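Does a small nonprofit have to report an award stipend it passes on?

Our association gives a yearly community advocacy award with a stipend of $1270. The winner, Beca Owen, asked that it go straight to the Tovside food pantry. Do we still record it as paid to her? Books close in October.
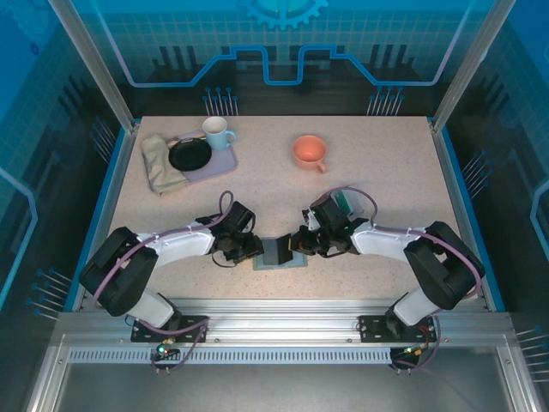 The pantry is a registered charity and she never handled the check.

Answer 1 (3 votes)
Depends on timing. If she assigned it in writing before accepting, record a grant to the pantry. If she accepted first, record it as paid to her. Keep the letter with the minutes.

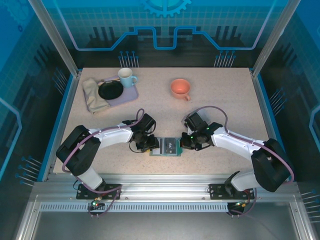 Tray with plate and mug

Answer 2
We use Forkoden for this, it has an awards category. Ask your accountant.

Comment from Wogan: Check your bylaws too. Ours give the winner 30 days to name a recipient.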